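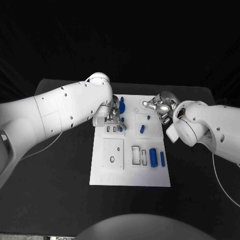 Trunero abre su taller de pruebas a una pregunta que todos nos hacemos en casa: ¿para cuándo?

2 de julio de 2023

Trunero, el taller de ensayos de automatización doméstica y de pequeña industria, presenta hoy los resultados de su primer ciclo de trabajo con robots de dos brazos. La pregunta de partida era sencilla de formular: ¿pueden ya las máquinas encargarse de las tareas pequeñas del hogar y del taller, las de cada día? La respuesta, después de 12 semanas de pruebas, es un «algunas sí, y con más soltura de la que esperábamos» – y un «todavía no» para bastantes otras.

El ciclo se organizó en cuatro bloques: encajar piezas, clasificar objetos, doblar tejido y recoger una mesa. El primero es el que más alegrías ha dado. Meter una pieza en su hueco parece cosa de niños, pero exige acertar con la posición, con el giro y con la fuerza, y es la base de un sinfín de labores: montar un cajón, cambiar una pila, enchufar un conector, colocar la tapa de un tarro. En los cilindros grandes, el equipo registró un 92 por ciento de inserciones completadas sin ayuda. Las piezas finas y las ranuras estrechas van por detrás, y ahí se concentrará buena parte del trabajo de otoño.

La clasificación también avanza a buen paso, siempre que los objetos no estén amontonados. Con los tejidos la cosa cambia: una camiseta nunca cae dos veces igual, y doblar una sola llevó casi 5 minutos en los mejores intentos. Cualquiera lo hace antes mientras habla por teléfono. Recoger la mesa, con platos, restos de comida y vasos que no conviene volcar, sigue siendo lo más difícil de todo, y los ensayos se han limitado por ahora a vajilla vacía.

¿Qué significa esto para una casa? Que el robot que pone la lavadora, tiende y guarda la ropa aún tardará. ¿Y para un taller? Ahí el panorama es más cercano. La firma Stoltby, dedicada al montaje de herrajes para mueble, ha participado en la definición de las tareas y estudia probar una célula de encaje en su propia línea. Brestetti, fabricante de pequeño electrodoméstico, ha aportado una lista de operaciones que hoy se hacen a mano y que cansan muñecas y vista. Leerla fue una lección para todo el equipo, ¡hay operaciones de tres segundos que esconden un mundo!

Trunero publicará las fichas completas de cada prueba, incluidos los intentos fallidos, que son muchos y muy instructivos. Una pieza que se queda torcida en el borde del hueco dice más sobre el estado de la técnica que un vídeo acelerado, y queremos que cualquiera pueda consultarla.

El segundo ciclo arrancará en octubre dentro del proyecto Ahonen, con tareas más largas y encadenadas: abrir un envase, sacar el contenido, guardarlo en su sitio. También habrá jornadas de puertas abiertas para centros de formación profesional y vecinos de la zona, con inscripción previa y gratuita.

Sobre Trunero
Trunero diseña y documenta ensayos de manipulación robótica en tareas cotidianas de hogar y taller. Trabaja con empresas y centros educativos.

Contacto para medios: gabinete de prensa de Trunero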